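Bench notebook, May 2025 – Tramwood wash-up rig, the wrist fault

Writing this down while I'm still cross about it, because I know that by tomorrow I'll have talked myself into thinking it was a small thing. The left arm dropped out again in the middle of the wiping routine. It went soft at the wrist, sagged a bit, and the controller carried on as if all was well. The right arm had no idea and kept going to its next waypoint. I hit the stop. No damage that I can find, but I don't like it one bit, and I'm not running the two arms together at full speed until it's sorted.

For anyone picking this up later, the job we're on is the messy crockery one. Tray, plates, bowl, pink sauce, water, sponge. We'd been practising with clean things since January and it had got far too comfortable, so we moved on to the horrible version (my idea, I'll own that). Sauce changes everything! The fingers slide where they used to grip, the current readings go up and down like a yo-yo, and all the thresholds I set so carefully on dry plates are more or less rubbish.

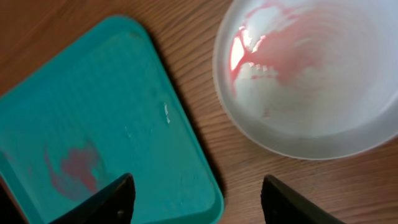
So, the fault. The Korner board logs a status word for each joint, and on the left wrist roll I've got a comms timeout, then a recovery, then another timeout, over and over. It had been doing it quietly for ages before it got bad enough to drop torque. Going back through the log I found 291 timeouts on that one joint and two on its opposite number on the right. Two! I'd have ignored two. I had in fact been ignoring the lot, as the summary page only shows faults that last over 40 milliseconds, and nearly all of these were shorter. That filter is my doing as well, put in back when we had a noisy supply and I was sick of the page being red.

What I thought first was water. We've got wet plates and a wet tray under a pair of wrist motors, and it's the obvious thing to blame. I took the left gripper cover off, looked all round the connector with a torch and found nothing I'd call damp, no green on the pins, no tide marks. I blotted it with tissue anyway and the tissue came away clean. Then I ran the arm through the bare wiping motion with no sponge and no water anywhere near it, and got timeouts within the first few strokes. So I was ready to drop the water idea altogether, and wrote "NOT WATER" in capitals on the whiteboard, which I then had to defend over tea.

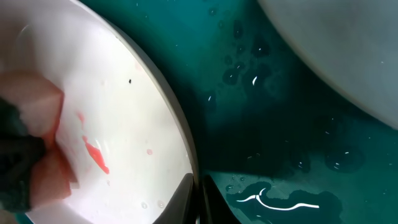 Lesia Chornovol wasn't having the capitals. Her view was that a dry run after a wet one proves very little, seeing as anything that had crept into the plug could have been sitting there the whole time, and tissue only reaches the outside of the shell. She wanted the plug swapped for a new one before I crossed anything out, and she wanted the drip loop looked at too – a cable that comes off the top of a gripper and runs downhill to a joint housing is a lovely little gutter if you've dressed it badly. She also said I should stop writing on the whiteboard in capitals.

Fair enough, all of it. I rubbed out NOT WATER and wrote "probably not water", smaller.

New plug on, from the Skakis kit (the ones with the proper latch, there's a bag of them in the second drawer, please don't put the old friction ones back in with them). Same motion, same speed. Timeouts straight away. So the plug itself is off the hook, and whatever might have been in it. I've kept the old one in a labelled bag in case somebody wants to cut it open.

Next I went along the cable with the arm powered and the torque off, bending it a bit at a time and watching the status word. Nothing at the gripper end. Nothing along the forearm. Then I got to the stretch just before the joint housing, where the loop comes down the outside and the clip holds it, and it went mad. Bend it one way, timeout. Let it go, recovered. Bend it again, timeout. I had Ustyna Chornovol do it with me reading the screen and then swapped over, so it isn't my hands or my imagination.
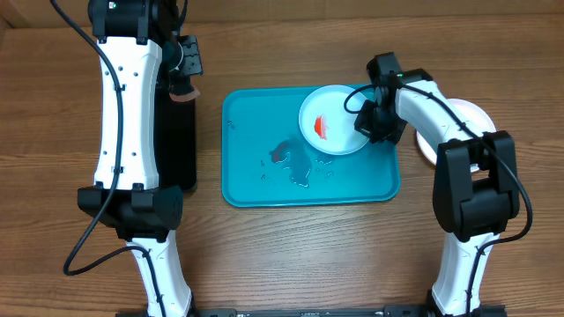 I think the wiping is what did it in. Pick and place only rolls the wrist a little way, and the loop has plenty of slack for that. The scrubbing motion I wrote goes back and forth through a much bigger roll, lots of times, and at the far end of the stroke the slack is all used up and the cable gets bent hard over the edge of the clip. Every single stroke. I measured the roll at the far end and it's 46 degrees beyond anything the old routine asked for. I never looked at the cable when I wrote it, I was looking at the sponge.

The part that bothers me more than a tired cable is what the controller did, or didn't. A joint that's lost torque should stop both arms, and ours only flagged it on the one. The Aubert supervisor code treats the arms as two separate machines unless you tell it they share a workspace, and we'd never told it. With the grippers working over the same tray they get very close to each other, and if the left had sagged a moment later it could have been under the right one on its way down. Plates I can live with. I also had my hand near the table not long before, fishing for the sponge, and I shouldn't have had, with the arms live. Noted, and I've said so to the others.
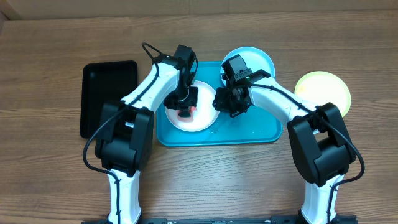 Things done so far. The workspace flag is set, and I tested it by pulling the left wrist plug with both arms moving slowly over nothing breakable. Both stopped. Did it the other way round with the right, both stopped again. The summary page now counts short timeouts as well as showing long ones, and goes amber well before anything gets as far as dropping torque. It's ugly but it works.

Still to do: a new cable for the left wrist, longer, with the clip moved round so the loop hangs free at the end of the stroke and still makes a drip loop at the bottom (Lesia's point stands, even if she was wrong about the plug). Same for the right while we've got the tools out, even though it's behaving. I want to cut the roll in the scrubbing motion down too and make up the difference by moving the elbow. Ustyna reckons that'll leave a crescent of sauce on the far side of the plate, and she may well be right, we'll have to try it.

Until the cable's in, it's one arm at a time, slow, and hands off the table unless the stop is pressed. I've taped a note to the stop button box saying the same. Spare cable is on order, and the old one stays on the rig with a bit of yellow tape round the bad spot so we can all find it.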